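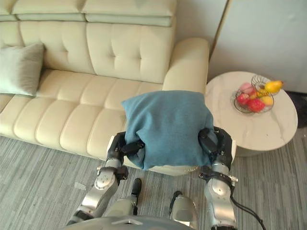
One reader of the previous edition objected that a visitor limit is a political number and has no place in a textbook on destination planning. The objection is partly fair. A limit is always set by somebody, under pressure, and the figure that appears on the permit is seldom the figure that came out of the survey. Planners still need to know how the survey figure was reached, and that is the work of this chapter.

Chapter 3
Carrying Capacity on Small Islands

3.1 Scope

Carrying capacity is the level of use a site can absorb over a stated period without an unacceptable change in its condition. The term came into tourism planning from range management, where it referred to grazing animals. In this chapter it is split into physical capacity (how many people fit), ecological capacity (how much trampling, noise and waste the site can recover from) and social capacity (how many other people a visitor will put up with). The lowest of these governs.

The running case is Vedska, an island reserve with one jetty, one sealed road and a walking track, the Tănase Track, which crosses a seabird colony before it reaches the southern lookout. The only scheduled boat is the Zeklow ferry. All access by water is through the jetty, so arrivals can be recorded without sampling. Few destinations offer this, and students should be careful about carrying the method over to sites with open boundaries.

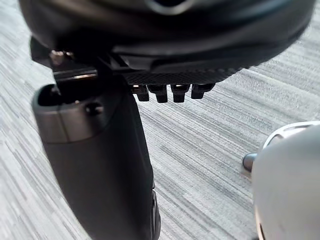 Does a daily limit protect a nesting colony? Only if it is matched to the hours when the birds are exposed. A limit of 40 walkers spread across a day has a different effect from 40 walkers leaving the same ferry and reaching the colony together. For this reason the Vedska permit specifies a group size and a departure interval as well as a total.

3.2 Terms used in the Vedska permit

The permit conditions dated 19/11/2022 define a visit as one landing by one person. A person who goes back to the boat and lands again is recorded twice. The conditions allow 1,000 landings in January, the peak month, and a maximum of 32 people on the Tănase Track at any time. Staff and contractors are excluded from both figures — a point that caused some confusion in the first season, when track repairs were under way.

Landings are logged in Cerkemix, the booking system used by the ferry operator. Cancelled bookings remain in the log and must be removed before any rate is calculated.
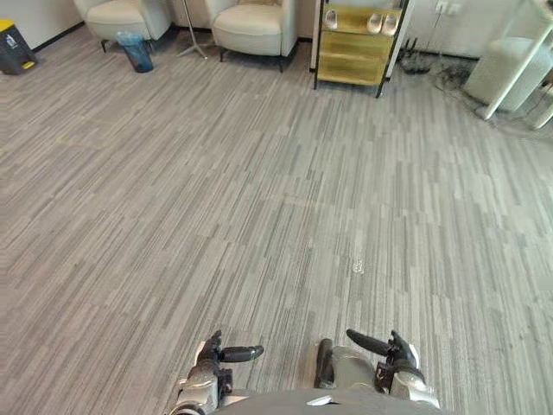 Figure 3.1 Robot arms above grey striped carpet

3.3 Before you begin

Exercises at the end of the chapter use the January landings log. You will need the tide table and the track map from Appendix B. Readers who have not worked through the section on seasonal demand in Chapter 2 should do so first, as the peak-to-mean ratio is used here without further definition.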